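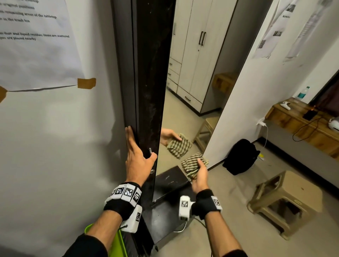 Visites de sites | Verre et miroiterie

L'usine Cundero, à Geseo, ouvre ses ateliers aux professionnels une fois par an, en juillet. L'accueil se fait à 8 h 30 côté expédition, avec remise des chaussures de sécurité et des manchettes anticoupure. Notre groupe était conduit par Lihua Yan. Le parcours suit le sens de la production, de la réception des plateaux de verre float jusqu'au contrôle final, et dure un peu plus de deux heures.

Le site ne fabrique pas de verre. Il reçoit des plateaux clairs de 3 mm et de 4 mm, stockés debout sur chevalets, avec un intercalaire en poudre qui doit être éliminé avant toute opération. Le 3 mm part vers les petits formats et les portes d'armoire ; le 4 mm est réservé aux miroirs en pied, pour lesquels la planéité devient critique. Un verre mince de grande hauteur fléchit sous une contrainte de cadre même faible, et l'image se déforme avant que le défaut soit mesurable au réglet.

La ligne d'argenture occupe toute la longueur du hall principal. Le verre y passe à plat, face à traiter vers le haut : brossage à l'oxyde de cérium, rinçage à l'eau déminéralisée, sensibilisation au chlorure d'étain, puis pulvérisation simultanée du nitrate d'argent ammoniacal et du réducteur. Le dépôt se forme en moins d'une minute. Suivent une passivation, deux couches de peinture de protection appliquées au rideau et une cuisson en tunnel. La ligne est sans cuivre depuis le remplacement des rampes. Le jour de la visite, le compteur de sortie indiquait 3 504 plateaux depuis le dernier changement de brosses.

La qualité de l'eau commande presque tout le reste. Une conductivité trop élevée au dernier rinçage laisse des traces sous l'argent, invisibles à la sortie du four et qui se révèlent plus tard en points noirs. Les relevés sont affichés en tête de ligne, mais l'enregistrement en continu n'est pas encore généralisé à tous les bacs.
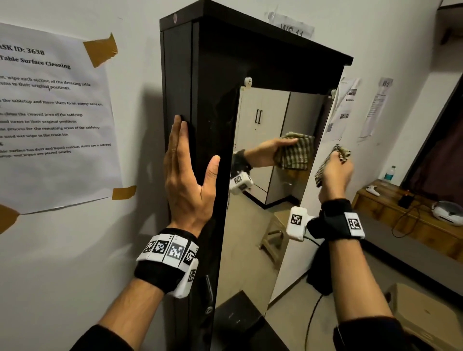

Dima Awwad a fait remarquer que la corrosion de bord reste, à son avis, la première cause de retour, bien avant les défauts d'argenture, et que le choix du mastic ou de l'adhésif au montage pèse davantage que l'épaisseur de peinture. Les silicones acétiques sont à exclure au dos d'un miroir ; le site impose un produit neutre à ses clients encadreurs.

L'atelier de découpe est plus ancien. La table Zeng travaille à la molette, avec rompage automatique pour les formats rectangulaires — les formes courbes sont encore rompues à la main. Le façonnage se limite au joint plat poli et à un biseau étroit. Les bords façonnés reçoivent ensuite un vernis de protection, au tampon, poste que nous avons jugé peu ergonomique : l'opérateur travaille bras tendus sur presque toute la longueur de la pièce.

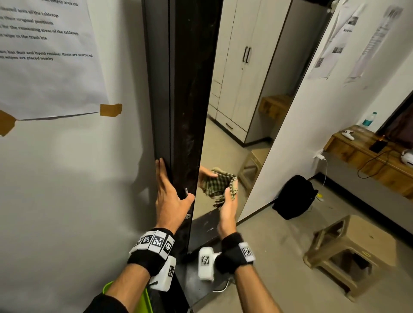
Pourquoi vernir le chant après façonnage si le dos est déjà peint ? Le façonnage met à nu la tranche de la couche d'argent, et l'humidité progresse par là, entre le verre et la peinture.

Le laboratoire se visite en dernier, par groupes réduits. Essais de quadrillage sur la peinture, brouillard salin, enceinte humide. Yutong Cao y présentait une série de 57 éprouvettes issues de lots différents, classées selon la profondeur d'attaque en bordure. Les valeurs individuelles n'ont pas été communiquées. Le traitement des effluents, avec récupération de l'argent sur les eaux de rampe, était à l'arrêt pour maintenance et n'a été vu que depuis la passerelle.

Fin de la visite vers 11 h, restitution des équipements au même guichet. Le stationnement est limité devant l'expédition ; prévoir celui de la rue arrière.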